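Section 4: Setting up your vocabulary deck

Right, you've got Pilura installed and you've taken the placement test, so now we can get on to the bit I like best, the word deck. I've been through this set-up more times than I care to admit (three laptops, one phone, one phone that went in the sink) and it goes quickest if you do it in this order.

1. Open Pilura and go to Decks, then New. Call it whatever you like, but put the month of your exam in the name. Mine was "June words". If you resit you'll be glad of it.

2. Choose a word list. There are two built in: Makowska, with 1,000 words, and Drunden, with 2,000. Makowska is the one to start with if your exam is less than three months off. You can add Drunden later and the overlapping words are merged for you.

3. Set your daily limit. The box starts at 116, which I think is mad, and I have never met anyone who kept that up past the first fortnight! Type in 25 and press Save.

Note: the limit counts new words only. Reviews come on top, so a 25-word day can easily turn into a long evening by week three.

4. Turn on Example Sentences. They're off to begin with and you really do want them, especially for words with a second meaning that only ever crops up in exams.

5. Pick your session time. I do mine at 7.15 in the morning before anyone wants anything from me. You can have two sessions a day, but they share one limit.

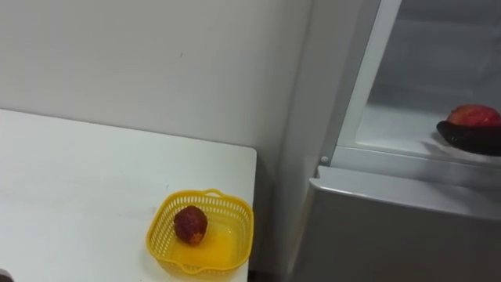

Esben Þórarinsdóttir: I'd set the session time before the daily limit. If you do it afterwards and choose two sessions, the limit goes back to 116 and you don't notice until you're buried in cards.

Good point, and I've checked it on my own copy. It does do that, but only when you go from one session to two. So if you want two, do step 5 first and then come back up to step 3. I've left the order as it is for the one-session people.

6. Link your practice tests. If you use Jelura for the reading and maths papers, go to Settings, then Accounts, and paste in your Jelura code (it's on your profile page over there, under your email address). Any word you tap during a practice paper then turns up in your deck the next day, marked with a small star.

Caution: don't link the two until you've finished step 2. With no list chosen, Pilura treats your starred words as the whole deck, and I ended up with 131 cards and no way of adding Makowska without starting again.

7. Do one short session straight away, ten cards or so, just to see that the buttons make sense. "Again" brings a card back in the same session, "Good" sends it off for a few days and "Easy" sends it off for weeks. Go steady with "Easy". I was far too pleased with myself in my first week and then couldn't tell "ingenious" from "ingenuous" when it came up in a paper.

If you press the wrong button, swipe left to undo. It only goes back one card.

If the deck won't load

Close the app fully and open it again. If it still sticks on the loading bar, go to Decks, hold your finger on the name and choose Rebuild. Your progress is kept, but the session time is wiped, so do step 5 again. Timed writing practice is in Section 5.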